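4.2 Data collection on the kitchen table

All demonstrations were recorded at the Donbridge site on one table, same arm throughout. The operator (second author for most of it, Iestyn Kneath for the rest) moved the arm to a start pose, then ran one instruction from the list. 189 episodes kept. Episodes were thrown out if the operator stopped for more than 25 seconds or if the log had a gap – we did not try to repair these.

Objects were left where the last episode put them, unless something fell off the table. This makes the start states messier than in the Ruddock set, which resets to a fixed layout every time. We think messier is better for what we want to test but have no seperate ablation for it. Bins and appliances shifted a little between episodes as well, and the poses were not logged. 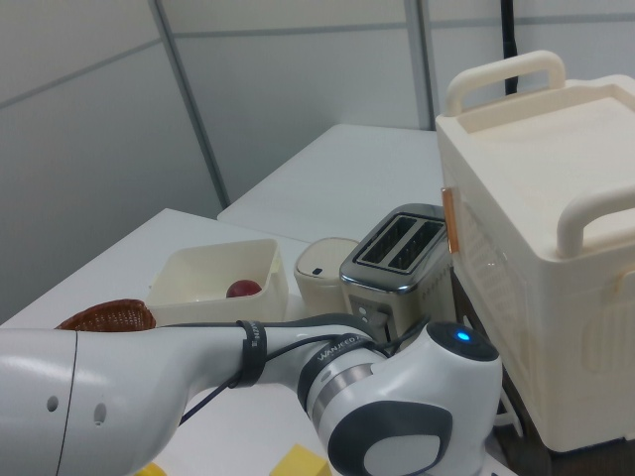 Figure 6. Tabletop workspace, fixed camera view. The arm extends in front of the low-walled bin (one dark red fruit inside); toaster and larger cream-colored container to the right.

One problem shows up clearly in Figure 6. With the arm stretched across the table it hides part of what is behind it, here the basket and the lower part of the toaster. A policy using only this view has to remember what was there before the arm came across. The Kunduno baseline has no memory, it acts on the current image alone, so we expected it to suffer on basket tasks and it did. Ours keeps the last 8 images, sampled at even steps over the episode so far.

We first tried masking out the arm and filling the hole from an earlier image. Worked on still objects, bad once anything behind the arm had been moved, so dropped. History input was simpler and needed no arm model.

Labels. Each episode got one plain sentence, written right after recording by the person who ran it ("put the fruit in the basket"). No rewording, no extra sentences generated later. Spelling mistakes were left in. For training we used the Skuder text encoder with weights frozen, same settings as in Section 3, and the image encoder was tuned along with teh policy head.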